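Free Coffee and the Future of Work

I went to the Flotano open day on Tue 25 July for the reason most people go to open days, which is that there was a sign and I had the afternoon off. The sign said MEET THE ROBOTS. Smaller letters mentioned pastry.

Flotano has the old carpet warehouse past the Plerska exit, a building I last visited to argue over a hallway runner. They have painted it since. A young man at the door gave me visitor badge 754 and asked me to write down my "area of interest." I wrote "general." The woman ahead of me had written "my nephew works here," and she got a warmer welcome than I did.

I should admit what I was hoping for. I wanted to be alarmed. I have read so many articles telling me that machines will shortly be doing my job, and yours, and the dentist's, that I felt I had earned a look at the thing. I expected sparks. At the very least I expected something to pick up an egg.

What we got was a row of folding chairs and a big screen. Most of what Flotano does, it seems, happens in a pretend building inside a computer. The pretend robot goes about its pretend rooms all night long, and in the morning people come in and look at what it got up to. A counter on the wall said 3708, and when I asked, I was told those were practice runs. I said that seemed like a lot. I was told, kindly, that it was not a lot.

Our guide was Theresia Zürcher, who runs the simulation side and talks the way good shop teachers talk, as if you might lose a finger. She had no slides, for which I would give her a medal. She sat down at a keyboard and said, "This is what it sees, and it isn't much." Then she let us look at it for a good long while.

I have been to a lot of product demonstrations in my life. I once watched a man cut a shoe with a bread knife at a county fair and bought two of the knives. The rule at all of them is that you never show the customer the boring part. Zürcher appeared to have nothing else planned. She brought up the view from behind the robot's own hand and talked about how close is too close, and what a hand does with itself when there is nothing in it. A man in a golf shirt asked when it would do something. "It's doing something," she said.

He left before the pastry. I thought about leaving, too, and I'm glad I stayed, mainly because of Edeltraud Imhof. She sat next to me with her handbag on her knees. She had worked 3 decades in the kitchen of a hospital and was not impressed by anything with a plug. She watched the screen the way you'd watch a new hire carry a tray.

"It doesn't know what it's looking at," she said, loud enough for the front row.

Zürcher turned around and said that was a fair summary of her April.

The two of them got going after that, and it was the best part of the day. Imhof wanted to know why anybody would teach a machine in a made-up room when there were real rooms all over town. Zürcher said real rooms cost money when you bump into them. Imhof said that was how she had learned. They went back and forth over our heads, and all the while the view from the hand stayed up on the screen.
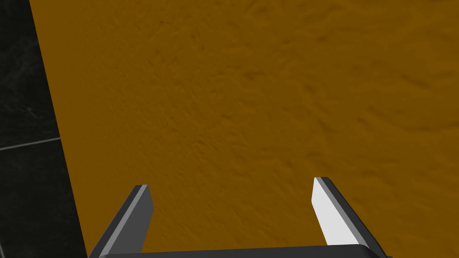 The open gripper, a great deal of orange, and a strip of dark tile.

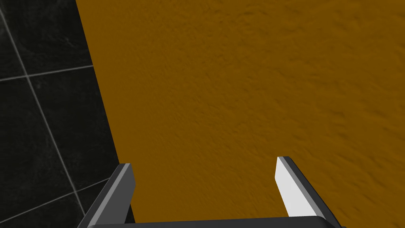 I bring all this up because our town council is about to hear from a company called Frei, which would like to put something it calls the Arnar system in the public library to shelve the books. I have seen the brochure. In the brochure a smiling woman holds a mug while, behind her, the future takes care of everything. There is no mention of practice runs.

My opinion, and I am told an opinion column must have one, is that the council should ask Frei for the boring part. Make them bring a screen and some folding chairs. Have them show an evening's worth of whatever their machine does when it is between triumphs, and let the people who shelve the books now sit in the front row and say what they think of it. If the Arnar system is any good it will survive an hour of being dull in public. Flotano did, with the loss of one golf shirt.

I don't know whether Zürcher's robot will ever carry a tray. She wouldn't promise me a date, and I have bought enough knives to find that refreshing. Imhof, for her part, asked if she could come back next year, and wrote her phone number on the back of her badge so they would have no excuse.

The council meets at seven in the annex. The pastry at Flotano was apricot, and I had two.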